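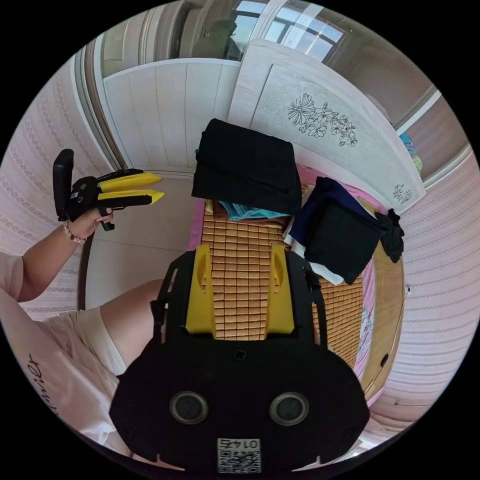
2 Jul 2018
By Sylvain Lecomte

Sleeping through the hot nights: a small study of bedrooms in Skurham

Our project asked a simple question. What do people do to sleep when the bedroom is too warm, and does it help them? In Skurham most of the apartment houses were built for cold winters, with thick walls and small windows, and very few homes have air conditioning. People therefore find their own ways. Some change the hour when they go to bed, some move to another room, and some change only what they lie on. A woven mat of bamboo or rattan, made of small rectangular tiles and laid over the sheet, is one of these ways, and it was the one we knew least about when we started. I had seen such mats only in shops before.

The work was done for the course in home and health studies. My partner was Jouko Tuominen, who took care of the temperature readings, and I did the interviews and wrote most of this report. Our teacher asked us to keep the study small, and I think this was good advice, although we did not like it in the beginning.

How we worked

We visited 6 homes, all in the Saarinen houses near the river. In each home we put one thermometer on the wall at the height of the pillow and another outside the window, in the shade. The thermometers stayed for three nights. The people wrote in a sleep diary every morning: when they went to bed, when they think they fell asleep, how many times they woke up, and what they had changed since the night before. After the last night I came back and talked with them for roughly half an hour.

We had planned to use also the old readings from the Bonadberg weather station, which begin in the year 2000. Jouko copied the summer values by hand from the printed books. Unfortunately the station is on a hill and the air there moves much more than between the houses, so we have used these values only as background.

What we found

The bedroom was warmer than the outside air on every night, in every home. This was expected, but the people themselves were surprised. Several had kept the window closed until they went to bed, and then opened it only a little because of the noise from the street. The walls take in heat all day and give it back in the evening, so the worst time in the diaries is the first part of the night.

Opening windows on both sides of the apartment was the change which people liked the most. It was possible in only two homes, since the others have windows on one side. A fan was used in most of the bedrooms. People said that it helps them to fall asleep, but some woke up later with a dry throat and turned it off.

About what is under the body we got very different answers. One woman had used a woven mat every summer since she was a child and said she could not sleep on plain cotton in the heat. Her husband found it too hard – he put a folded towel under his shoulder and was then as warm as before. We did not measure the temperature of the bed itself, and I regret this now. The wall thermometer says nothing about what the skin feels.

Cold showers before bed were mentioned often. The diaries do not show a clear effect, but the time of the shower was not always written down.

Problems

The diaries were filled in unevenly. One person wrote a full page each morning and another wrote only "bad" or "less bad". I should have made a form with boxes. Also, the second thermometer in the last home got direct sun in the early morning, and we had to leave out these readings.

The study is too small to say what is best for everybody. We would like to repeat the same visits in December, when the complaint in these houses is the opposite one – dry air and too much heating – and compare the two sets of diaries.

We thank the families for letting us into their bedrooms, and the Koltiron library for the thermometers.

Recent reports
Noise in the stairways of the Saarinen houses
Where Skurham buys its bread
Reading habits of evening students
Drinking water on the Bonadberg walking path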